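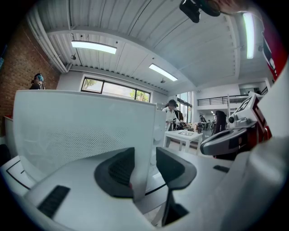 By Areeba Hayat, Palden — Nellbridge, 02/11/2025

I'll say the news first and then ramble a little: Palden is opening its Nellbridge workroom to hand-guided automation full time, and all 74 people on our packing and kitting side are keeping their jobs. I've been waiting since July to be able to write that sentence!

If you've ever packed small parts for a living (I did it for 4 years at our old Caltby site), you know what your thumbs feel like by the end of a shift. That's the work we want machines to take over. And the folks teaching them are the same folks who used to do it by hand, because who else would know how to pick up a slippery little bracket without dropping it? They hold a gripper, they do the job the way they've always done it, and the robots learn from that. 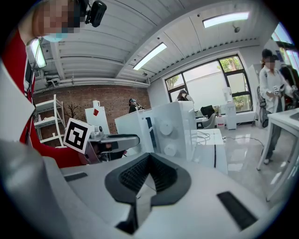 So what changes for everybody? The shifts stay the same length, but the day gets chopped up a lot more. You do a stretch with the gripper, then you go check recordings or help set up the next task. Seventy of our people have finished the training already, and the last few start next week. Pay goes up a grade once you're signed off — that was Parveen Khattak's condition when she spoke for the floor, and we're glad she stuck to it.

"My wrists were skeptical, and so was I," says Wajid Baloch, a packer with us since the Caltby days. "Now I argue with the engineers all morning and they write down what I say."

Our first customer for the new line is Butt, the hardware supplier, with an opening order of 2000 kits. If you'd like to come by and see the work, or you just have questions, ask for Myrto Manolakis at the Palden front desk in Nellbridge.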